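**Téléop ou guidage à la main pour prendre du pain dans une corbeille ?**

**vitum_67**
Bonjour à tous. On monte une tâche « sortir les petits pains de la corbeille » sur un poste à deux bras. Pour l'instant je fais tout en téléopération, 100 démos enregistrées. La politique apprise va bien au-dessus de la corbeille, mais elle hésite au moment de descendre les doigts et ferme souvent trop haut.

Les pains ne sont pas tous pareils : il y a des tressés, allongés, et des plus ronds et plats. La corbeille est en osier, avec un bord évasé peu profond.

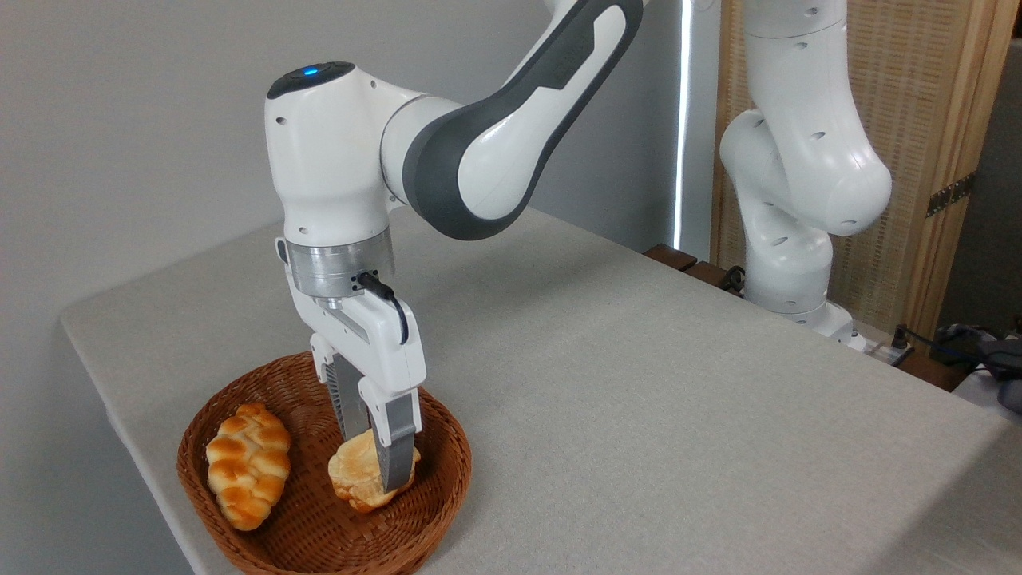 Je me demande s'il ne vaudrait pas mieux refaire une partie des démos en guidant le bras directement à la main. Des retours ?

**Gastel**
Pour la descente, oui, sans hésiter. En téléop on ne sent pas le contact, donc on s'arrête trop tôt ou on écrase. À la main tu sens tout de suite quand le doigt touche l'osier.

**firnuditz**
Pas d'accord. Si tu guides à la main, tes mains et tes avant-bras passent dans le champ des caméras. À l'exécution ils n'y sont plus. On a perdu deux semaines là-dessus en février.

**Gastel**
Tu peux rejouer la trajectoire ensuite et n'enregistrer les images qu'au rejeu.

**firnuditz**
Avec une pièce rigide, oui. Avec du pain, il faut le remettre exactement à la même place avant le rejeu, et la prise d'avant l'a déjà un peu déformé. Chez nous environ 10 rejeux sur 100 étaient à jeter.

**A-yeong Tak**
Avant de changer de méthode, regarde à quelle vitesse tu fermes la pince dans tes démos. Si l'opérateur marque une pause au-dessus du pain pour vérifier, le modèle apprend la pause. J'ai coupé ces temps morts dans un jeu de 617 épisodes et l'hésitation a presque disparu, sans rien réenregistrer.

**vitum_67**
Je viens de regarder, il y a bien une pause presque partout. Jusqu'à 6 secondes sur les premières. C'est Aurélien Maillard qui les a faites en découvrant le matériel.

**A-yeong Tak**
Alors coupe, ou retire carrément les premières. Et varie la position de la corbeille, sinon il apprendra surtout le coin de la table.

**Gastel**
D'accord pour les pauses, mais ça ne règle pas la fermeture trop haute. Je maintiens qu'une petite série à la main aiderait.

**firnuditz**
Ou un retour d'effort sur le poste de téléop, si le budget suit.

**vitum_67**
Pas de budget. Je nettoie d'abord les démos existantes et je relance un entraînement dimanche. Si ça ferme encore trop haut, j'essaie le guidage sur les pains ronds seulement et je poste les résultats dans ce fil.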